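My Friday at the Plirnus open house

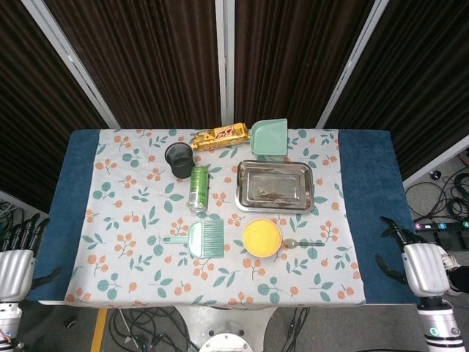
I have been meaning to get to one of the Plirnus open houses for two years now, and every March something comes up (last year it was the water heater, the year before that a cold that would not quit). So this time I put it on the kitchen calendar in red pen and told everyone at home they were on their own for dinner. Admission was free but you had to sign up ahead, and my name tag said Guest 206, which made me feel like I was checking into a very nice motel. The first demo I sat down for was table clearing, and I have to say I fell a little in love with the table itself. Somebody had put out a cloth with green leaves and orange berries on it, the kind of thing my grandmother would have saved for Thanksgiving, and there on top of it were a chocolate bar in gold wrapping, a drink can lying on its side, and a mint-green brush with a dustpan to match. I want that dustpan! Two robot hands with black fingers, one at each side, and I caught myself sitting up straight like I'd been invited to lunch.

The robot works slowly. I'd read that beforehand and still wasn't ready for how slowly, and after a few minutes I stopped minding and just got absorbed, the way you do watching somebody parallel park. It went for the cup first and got it on the second try, and a little boy behind me clapped so hard he dropped his juice. The spoon was another story. Thin things on cloth are hard, the woman running the demo told us, and she let it try four times before she moved on, which I appreciated. I'd much sooner see the misses than a polished video.

Afterward I wandered over to the Fevlow booth, where they were letting people steer an arm with a pair of handles. I waited in line for ages and then was terrible at it. My job was to put a sponge in a bucket, and the sponge is probably still under that table. The teenager after me did it in one go, of course.

Parking in the Zastura garage was $95 if you lost your ticket, so I kept mine in my shoe — don't laugh, I know myself. I'm already signed up for the fall one, and I'm bringing my sister, who thinks she could do better with the sponge.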